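Keeping block shapes in a wicker basket - liner or no liner? And does it scratch a white table?

Home > Kids' Spaces > Storage and Sorting
3460 views

purnport_porch
Member, 565 posts

Hi all! I've been using a shallow wicker basket for our geometric shapes (cubes, cylinders, balls, the usual crowd) and it lives right on the white play table. I love how it looks. The low sides mean my youngest can reach in and pick without tipping the whole thing over, and it's so much nicer to look at than the plastic bin we had before. 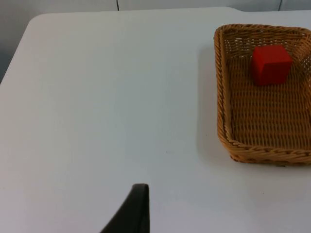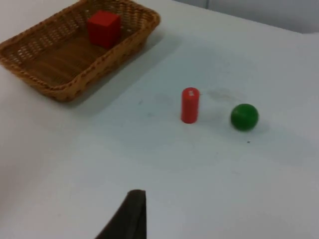 So, two things bug me. First one is crumbs. The floor of the basket is pretty smooth but stuff still works its way down into the weave at the corners, and then I pick it up and there's a sprinkle of cracker dust on the table in a perfect rectangle. I've been thinking about cutting a piece of felt to fit the bottom, but I worry it'll just bunch up and turn into one more thing to wash. Has anybody done this and kept it up for more than a week?

The second is the table. It's white and kind of matte, we've had it since May, and I swear I'm seeing faint gray marks on the side where the basket usually sits. Could be the basket getting dragged back and forth (it gets dragged A LOT), could be a marker, could be me going looking for problems at six in the morning. If it's the wicker, what do you put under it? I tried a cork mat and it got picked to bits.

Oh, and a smaller thing. The balls. Cubes stay where you put them, cylinders stay if you stand them up, but the balls are on the floor and under the couch before I've even sat down. I don't want to ban them, they're the favorite. Is there some trick for keeping them on the table that doesn't involve me being goalie? Thanks in advance, this place has saved me more than once!

3 replies - oldest first

wickerandtwine
Member, 3075 posts

Oh, I can talk about baskets all day, so get comfortable.

Liner: yes to felt, but don't cut it to the exact size of the floor. That's where everybody's goes wrong, mine included, I cut two of them wrong before I figured it out. If it fits edge to edge it rides up the sloping sides the minute somebody grabs a block from the corner, and then it folds over on itself. Trace the bottom of the basket on paper, cut the felt a finger's width smaller all the way around, and round off the corners. It'll sit flat. I use the stiff kind that comes in sheets, the soft kind by the yard is what bunches. Mine gets shaken out over the sink most evenings and goes through a cold wash maybe once a month, then dries flat on a towel. I've kept that up for a couple of years now and I'm not a tidy person at all.

If you don't want to sew or cut anything, a sheet of thick drawing paper does the job too. It looks a bit sad after a week but you just swap it, and my kids liked drawing on it and "parking" the pieces on the outlines.

For the crumbs that are already in there, turn the basket over and tap it with a wooden spoon, and I mean properly tap it, all the way along the rim. You won't believe what comes out of a braided edge. Then a dry toothbrush or a soft paintbrush into the corners. I like the paintbrush better, the toothbrush caught on a loose strand once and I made it worse. Skip the soaking. A damp cloth is fine, then let it air dry somewhere with a breeze and keep it away from the radiator, it goes brittle.

While you've got it upside down, run your hand along the bottom. I bet there's a cut end sticking out someplace. Every woven basket I've ever owned had at least one, and it'll drag over a tabletop like a tiny pencil. Snip it close with nail scissors and rub it a couple of times with fine sandpaper. Then four little felt pads, one near each corner, on the thickest part of the weave so the glue has something to hold. They do fall off. I stick mine on with a dab of white glue and they last much longer that way.

As for balls, I don't have an answer, mine ended up in a cereal bowl.

grayhallway
Member, 12 posts

we just gave up and put it on the floor. rug underneath. balls don't go far on a rug

table_for_five
Member, 978 posts

Agree with the above on the felt pads. I'd only add that you should find out what the marks are before you do anything to that table, as a scuff and a scratch want different things. Close the curtains, hold a flashlight low to the side so the light skims across, and run a fingernail over the mark. If your nail doesn't catch, it's most likely something sitting on the surface and it'll come off. Start with warm water and one drop of dish soap on a soft cloth, wipe, then dry it. If there's anything left, make a paste of baking soda and water and go very gently in one spot near the edge first. On a matte finish you can end up with a shiny patch if you scrub, and the shiny patch looks worse than the mark did. I know this from our kitchen table, which has one the size of a saucer right where I sit.

I wouldn't go near it with one of those white foam erasers. Same shiny patch problem, only faster.

If your nail does catch, then it's a scratch and you're living with it. I'd put the basket back on top of it and get on with my day.

Instead of cork, try a thin silicone baking mat. It grips the table, it wipes clean, and mine hasn't been picked apart yet even though we have a serious picker. The basket doesn't slide on it so well, so there's less dragging too.

Now the balls! We had the same couch situation. What helped was giving them a place to land: we've got a few wooden napkin rings, and the kids set the balls on those like eggs in egg cups. It turned into its own game and kept them busy through most of a phone call with my sister, anyway. Curtain rings work if they're chunky enough. Whatever you use, it needs to be a bit smaller across than the ball so it sits up in it and doesn't drop through. Check the table for level as well. Ours had one short leg and everything round went to the same corner and straight off, and a folded piece of cardboard under the foot took care of most of it.

purnport_porch
Member, 565 posts

You are all the best! Went over the bottom of the basket last night and yes, there was a cut end, right by one corner, sharp as anything. Snipped and sanded. The nail test says the marks are on top, and most of them came off with the dish soap, so I'm going to leave the rest alone and not push my luck. Napkin rings are a hit so far - I only had three, so there's some arguing. Felt is on the list for this weekend, a finger's width smaller, I promise.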